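Futmont Home & Laundry Forum
Laundry and Clothes Care > Folding, storage, stains

Thread: Red tees – lint, pilling and the great chair pile
Started by subira_m

subira_m
Joined: July 2019 | Posts: 539

Right, I need opinions from people who own a lot of red clothing. My two play for Bodin Juniors and the club colour is red, proper fire engine red, so between training and game days I've got red cotton coming out of my ears. They come off the line looking fine, get dumped in the lounge, and by the time I get to folding they look like they've been slept in by a cat. We don't have a cat!

So far I've tried turning them inside out, a cold wash, and one of those Jultodo lint rollers (the sheets tear sideways, don't bother). What does everyone else do?

Subira

pegbasket51
Posts: 1068

What are you washing them with? If there's a towel anywhere in that load, there's your answer. Towels shed on everything and red shows the lot.

subira_m

Um. There may be towels.

josiane.masson
Posts: 51

Towels, yes, but I reckon the pile is half your problem too. I was exactly the same until last winter, everything went over the nearest bit of furniture and stayed there until somebody needed to sit down.

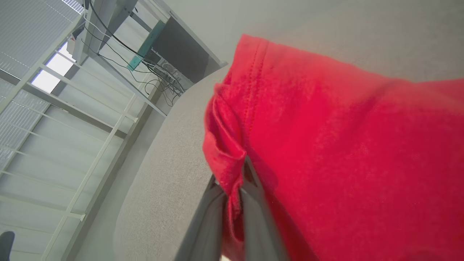

Red cotton is the worst colour I own for showing every little thing, and I say that as someone with a drawer full of black leggings. Look at the pale specks of lint on that one, and then all the creasing where it's bunched up over the grey upholstery. You wouldn't notice either on a grey marle tee. I'd give it a good flick by the shoulders, smooth the hem flat with your palm so the double stitching doesn't curl, and fold it straight away. If you leave it till after tea you may as well iron it.

Josiane

mullet_and_march

Disagree on folding straight away. Cotton knit is better off hanging for an hour, the small creases drop out by themselves. I put the kids' shirts on hangers on the shower rail and fold before bed. Haven't ironed a T-shirt in seven years and I'm not starting now.

josiane.masson

Well sure, if you've got a shower rail free. In our house there's a wetsuit on it from October to Easter.

pegbasket51

Hanging stretches the neck on kids' sizes. Fold over the rail if you must, but no hangers.

mullet_and_march

It really doesn't, not if you put the hanger in from the bottom instead of yanking it through the neck hole. I've got shirts here that have done three kids.

tinpotlaundry

Can I put in a word for the tumble dryer? Ten minutes on cool before they go on the line and most of the lint ends up in the filter. I know, I know, power prices. But you get it back in not standing there picking fluff off a sleeve.

pegbasket51

Or you leave the towels out, which costs nothing.

subira_m

OK okay, I hear you on the towels! Did a load this arvo with only the club gear in it, plus a slug of Pududance wool wash because it was all I had left. Much better. Still a bit of fluff around the collars but I can live with that.

Not sold on the shower rail – my eldest would have them on the floor in five minutes – but I'll try the flick and fold on Sunday and see how far I get before someone wants feeding.

josiane.masson

Do the hems first while they're still a bit warm from the sun. And get the pile off the chair, Subira.

subira_m

The chair and I are in negotiations.

tinpotlaundry

Does anyone know if you can wash the red ones with navy? Asking before I put a load on tonight.

pegbasket51

If they've both been through a few washes, yes. Brand new, no.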